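Wiping Down a Pale Wooden Surface

Guidance for users of the Vodau workrooms 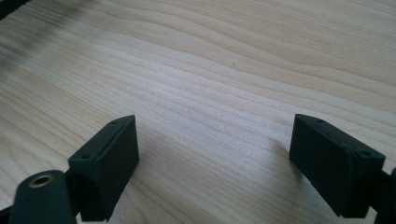

Crumbs and dust should be removed with a dry cloth before any water is used. Wring a second cloth out well and wipe along the grain — never across it. Small specks may be lifted with a fingernail; blades are not permitted. Dry the wood at once and leave it clear for 16 minutes. Marks that remain should be reported to Huệ Triệu at the front desk.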